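From the Bench: The Cup Page Gets a Rewrite

Hello again from the Pivix side of the building! Last month I promised I'd finally write up our new recording rules for hand-held gripper work, and a couple of you have been nudging me in the hallway, so let's get into it. This one is all about cups. Brown paper ones with ribbed walls, stacked, picked up, moved over and stacked again, with a gripper in each hand.

If you haven't sat down at the table yet, the old rule sheet for it was 30 lines long and I don't think a single person read past the middle. Half of it was about file naming (sorry, that was me). The new one fits on one side of paper, and it starts with the table instead of the files. Before you record, clear anything that isn't part of the task, put the stacks where you want them, and then look at the view from each gripper as well as the one from overhead. People skip the gripper views because they seem small and odd. But that's where most of the useful stuff is!
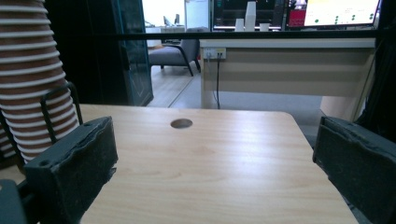 Which brings me to backgrounds. We argued about this for most of a Wednesday. One camp wanted a screen around the table so every recording would have the same plain backdrop. The other camp (mine) said leave the room alone, because whatever we train on this is going to end up in rooms with desks and chairs in them anyway. We settled on leaving it, with one condition: if a monitor could be in view, it shows nothing private. Close your email, close the chat, close the spreadsheet with everybody's vacation days on it. I've added that as its own line on the sheet, near the top, and I'd really like it to become a habit like washing your hands.

Next up, squeezing. Paper cups give, and ribbed ones give in a funny way. The rule we've written is that a little denting is fine and you should keep going, but a cup that stays creased after you let go comes out of the pile before the next take. Don't push it back into shape with your thumb. We tried that for a while and ended up with cups that looked okay and then nested badly, and the notes for those takes are a mess. Same height on both sides when you close the fingers, please, and close slowly.
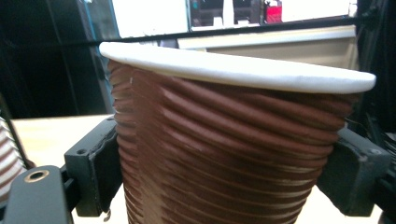

Both pads on the ribs, just under the lid.

The pads themselves get their own paragraph on the new sheet, and I fought for it. Rough edges are allowed. Loose bits are not. Run a fingertip along each pad before your first take, and if anything wiggles, stop and swap it. I know swapping is a pain when you're in the groove, but a pad that shifts partway through means everything after it gets a question mark in the log. The spares are in the Skodex drawer, and there's a short tally sheet taped inside the lid now, so please make a mark when you take a set.

Now, about hands.

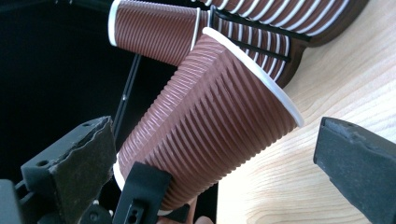 We had a long back and forth on whether bare fingers can come near the cups during a take. The strict version (never, not ever) sounded great in the meeting and fell apart by lunch. So the rule is softer: move cups with the grippers, and if you do have to touch one directly, finish the take, write "hand contact" in the notes and carry on. Don't delete it. I can't say this enough! A labeled oddball is worth keeping, and a quietly deleted one leaves a hole we'll spend an afternoon puzzling over. Flerkon, who get the finished recordings from us, asked for exactly this, and they were pretty cheerful about it.

Small one while I'm here: rings and bracelets off, sleeves up past the wrist. Cuffs catch on cables.

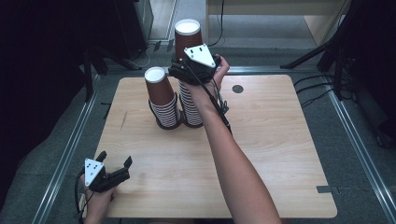

Cables are the part I still don't love. The sheet says to run them back along the forearm and leave enough slack to reach the far edge of the table without tugging, and to look at the floor before you get up. That's as far as we got. If you've found a better way of routing them, come show me, because I've tried 3 kinds of strap and hated all of them.

As for how it's going, we've logged 279 takes under the new rules, and only 2 came back from review with missing notes. Both were mine. The sheet is up in Koo under "table tasks," and there's a comment box at the bottom that goes straight to me. Lids are next on the list, so if you have opinions about lids, get them in before the end of January.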